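Sorting out the DVD shelves

I finally went through the DVDs in May, after putting it off since we moved to Hilness. The boxes had been sitting in the spare room and I needed the space for a desk.

Most of it is anime bought between leaving school and getting a proper job. Back then a series came out one disc at a time, 4 episodes if you were lucky, and you waited a couple of months for the next. I have 11 volumes of a 12-volume set from Cornovex. The last one was delayed, then announced again with a different cover, and by the time it came out I had stopped looking. Copies turn up now and then, but the sellers want more for that disc than I paid for the other 11.

I made a list in a spreadsheet – title, volume, region, condition – and checked every case for the disc and the booklet. Two cases had the wrong disc in them. One was empty and I have no idea where that disc went.
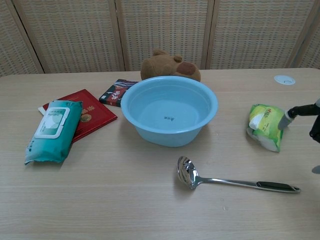 The other job was deciding what to keep. Anything I can stream and don't care much about has gone in the sell pile. Anything with a commentary or a decent booklet stays. The Brunow releases stay as well, even the poor ones, as the subtitles on those are better than the ones used on streaming. They left the songs translated and put notes in for the puns.

I tried the trade-in site Qaisi first. They offered pennies for most of it and wouldn't take anything without a barcode in their system, which ruled out the imports. I'll list the box sets one by one and take the rest to the charity shop.

The discs themselves have held up well. I played a handful from the oldest box and only one skipped, near the start of the second episode. A wipe with a soft cloth sorted it. The cases are worse – the hinges go brittle and a few snapped when I opened them. Replacement cases are cheap, though the clear ones are harder to find than the black.

Still to do: the VHS tapes, which are in the loft.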